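Ticket: Toilet lid task, right gripper overshoots and clips the lid in sim
Project: Plulia / bathroom set
Status: open, workaround in place

Hi all, me again! I've been running the close-the-lid task on the Pukuris build since the May update, and the right arm has picked up a bad habit. It comes in fine, lines up over the seat, and then the last stretch of the move goes way too deep and the fingers end up inside the lid. Physics does what you'd expect (the arm shoots off sideways and the episode dies with a contact force error).

I ran 2,000 episodes overnight and 1,266 of them finished clean. Before the update this task hardly ever failed, so something is definitely off. 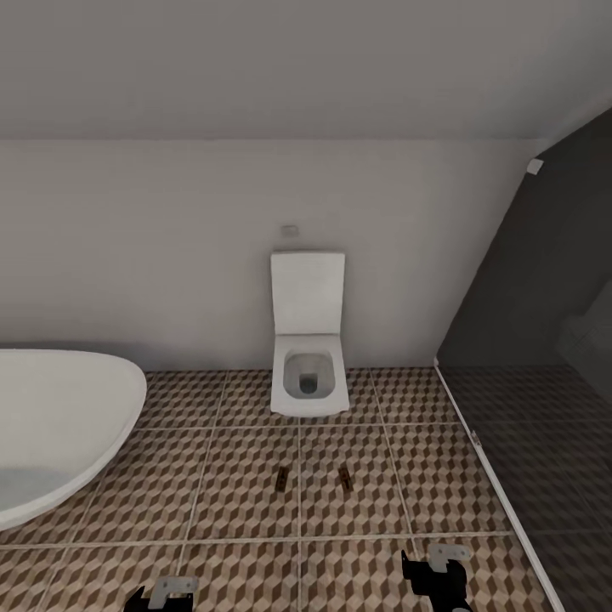
First thing I tried was the Ullgate planner with its default speed limits. Same crash. Then I cut the right arm's speed in half, and it still went into the lid, just slower and with a nicer view of the problem. Swapping the left and right arm roles made it go away completely, which got me looking at the arm configs instead of the bathroom.

So I compared the two config files line by line. The left one has the fingertip offset we all agreed on. The right one is 14 mm short! The planner thinks the fingertips stop before they really do, and it happily drives them into whatever is there. My guess is the merge brought back an old value, but I haven't gone through the history yet.

Workaround for now: copy the left offset into the right config by hand and restart the sim (reloading the world isn't enough, I lost an hour to that). With the fix in I've done 800 episodes and no force errors so far.

Two things I still need from somebody. Can we get a check at startup that complains when the two offsets don't match? And please don't push the right arm config to Roy until this is closed. The real arm has the same fingers and I don't want it finding a real lid that way.

Logs are attached to the ticket. The first crash is near the top of the second file.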